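Reference > Household > Kitchen appliances > Toaster oven

Print this article | E-mail this article

Toaster oven

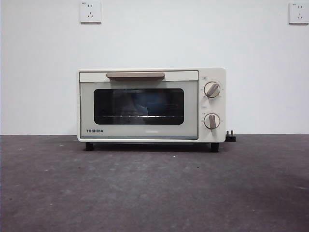
A Toshiba toaster oven with a cream-colored body. The controls are to the right of the door.

A toaster oven is a small electric oven made to stand on a counter or shelf. It toasts bread, reheats leftovers and bakes small amounts of food. Most models have a front door, a removable wire rack and a shallow pan, with heating elements above and below the rack.

Origins

Small electric ovens were sold in the early twentieth century, soon after wiring became common in city homes. Early ones were plain metal boxes with no thermostat, and the cook judged the heat by watching the food. Timers and thermostats came later. By the second half of the century the appliance was common in the United States and Japan, where many apartment kitchens had no full-size oven.

Heating

The elements are usually metal-sheathed rods or quartz tubes. Quartz tubes reach working heat faster and suit toasting; sheathed rods give steadier heat for baking. Some ovens add a fan, and these are sold as convection models. Because the food sits close to the elements, the top of a tall loaf or casserole can brown before the middle is done — cooks often cover it with foil for part of the baking time.

Controls

A basic oven has a timer dial and sometimes a second dial for temperature or power. Mechanical timers use a spring and ring a bell at the end. On many of them a short setting is more accurate if the dial is first turned well past the mark and then back.

Local use

In Pernville, toaster ovens were for many years the main baking appliance in rented rooms, as the older houses on Gresteck Street had no gas above the ground floor. A household survey by Qiuyue Lu covered 264 homes in the town and found that small ovens were used most often for toast, fish and frozen rolls. The nearby village of Gritley holds a small-oven baking contest each November, with entries limited to a pan that fits a standard rack.

Care and safety

The crumb tray should be emptied often, as built-up crumbs and grease can catch fire. Makers set a minimum clearance at the sides, back and top, and this varies by model. The outer case becomes hot in use. An oven should be unplugged and fully cool before cleaning, and water should be kept away from the elements.

See also: Broiler; Convection oven; Hot plate; Toaster

Print this article | E-mail this article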